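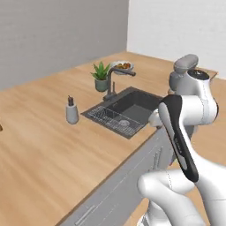 Evening Host and Kitchen Helper Wanted for the Nindance Supper Club

Nindance is a neighborhood supper club that cooks and eats together four evenings a week, from September right through to early summer. We are looking for a friendly, steady person to join us as our evening host and kitchen helper. It's a part-time paid position, and if you like feeding people and don't mind a sink full of pots at nine at night, we would very much like to hear from you.

A little about us

We started out as a handful of neighbors who were tired of eating alone in front of the television, and we have grown a good deal since then (more than any of us planned on, to tell the truth!). These days we sit down 43 guests on a full evening, at long tables, with everybody passing the bread and the big bowls from hand to hand. Some of our guests are in their eighties and have lived on the same street all their lives. Others moved to town last month and don't know a soul yet. Last year we served some 3000 suppers, and we are still using the soup pot we began with, dents and all.

Our rooms are on the ground floor of the old Cedholm building, which dates from 1812 and has the drafty windows to prove it. Wear a sweater in the winter months. There is a step down into the dining room that catches everyone at least once, and a very good stove.

The food is simple and mostly slow: lentils, roast chicken, stuffed peppers, a lamb stew when we can manage it, and always one dish without meat that is good enough for the meat eaters to want some too. Our vegetables come from Zumar, the growers' market across the road, and our bread from the Naciri bakery, which kindly puts our loaves aside so that they are waiting when the host walks over to fetch them.

What the job involves

You would arrive at 3:30 in the afternoon and be finished by 9:30. The early part of the shift is kitchen work beside our cook, Souad Benjelloun, who has been with us since the first winter and plans all the menus. You'll be washing and chopping vegetables, stirring things, tasting things, setting the tables and picking up the bread. At six we open the door, and from then on you are the host. That means greeting people by name when you can, finding a good seat for the newcomer who is hovering by the coats, and keeping an eye on who hasn't had seconds.

Afterward comes the cleaning up. Guests carry their own plates through and a few of them always stay to dry, but the host is the person who sees that the counters are wiped, the leftovers are labeled and the back door is locked.

The position is 24 hours a week, with paid breaks, and supper is of course included. Pay is $19 an hour to begin with, and we sit down together after three months to talk about how it is going on both sides.

Who we are hoping to find

You don't need a cooking certificate or restaurant experience. If you have cooked for a big family, a summer camp or a church hall, that counts for a lot with us. We do need someone who can be on their feet for most of a shift, lift a full stockpot with another person's help, and follow the food safety rules even when it's busy. If you don't have a food handler's card yet, we'll pay for the course.

Patience matters a great deal in this job. Some of our guests tell the same story every week, and it is worth hearing again. A second language would be a lovely thing to have, and Souad would be especially glad of someone to speak French or Arabic with over the onions. 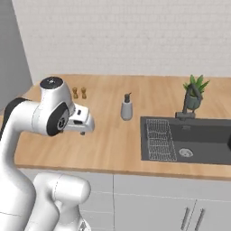
How to apply

Please send us a letter, by email or on paper, whichever you like better. One page is plenty, but we won't hold it against you if you run over (this advertisement has run over as well). Tell us a bit about yourself, the work you have done, paid or not, and a meal you remember well. Add the names of two people we can call, and let us know which evenings you could not work.

We'll invite up to 15 applicants to come by for a cup of tea and a look at the dining room, and after that we'll ask a smaller number back for a paid trial shift with Souad. Everyone who writes will get an answer from us.

Letters can be dropped in the Nindance mailbox beside the side door of the Cedholm building, or handed to whoever is setting the tables. If you'd like to meet us first, come to supper. The door opens at six, and you can tell the host you're thinking of applying or keep it to yourself and just eat.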